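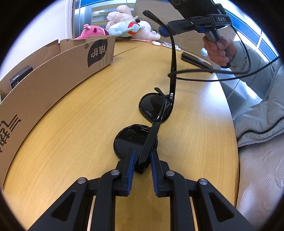 Fig. 2. Sunglasses with round dark lenses on a wooden table.

Support > Skisix eyewear > User guide > Fitting and replacing lenses

Last updated: September

4. Changing the lenses

The Skisix range comes with tinted lenses fitted. Clear and amber lenses are sold separately by Skurnico and fit all full-rim frames in the range. Rimless models must go to a dealer.

Before you start

Wash your hands and lay a soft cloth on a table. Have the new lenses ready but leave the film on them. If the glasses have been left in a hot car, let them cool to room temperature.

CAUTION: Do not heat the frame with a hairdryer or in boiling water. The rim can lose its shape and will not hold a lens afterwards.

Taking out the old lens

1. Open both arms fully.
2. Hold the frame by the rim, with the front facing away from you. Do not hold it by the arms.
3. Put both thumbs on the back of the lens, close to the nose.
4. Press forwards with steady pressure until the inner edge comes free.
5. Ease the rest of the lens out of the groove.
6. Do the same on the other side.

Note: New frames can be stiff. If the lens does not move, press a little nearer the top of the rim.

Fitting the new lens

1. Check the small letter on the film. L is for the wearer's left eye and R for the right.
2. Brush any grit out of the groove with a dry, soft toothbrush.
3. From the front, set the outer edge of the lens in the groove first.
4. Press the inner edge in until it clicks.
5. Run a fingertip round the rim. The lens should sit level all the way.
6. Peel off the film.

CAUTION: Clear and amber lenses do not give enough shade for bright sun or snow. Never look straight at the sun through any lens.

Cleaning

Rinse under lukewarm water before wiping, then dry with the pouch supplied. Window cleaner, vinegar and kitchen roll will damage the coating. For loose arms, see section 5. Hinge screws are listed under part 56 in the spares list.

Contact: Skurnico Customer Care | © Skurnico | Back to top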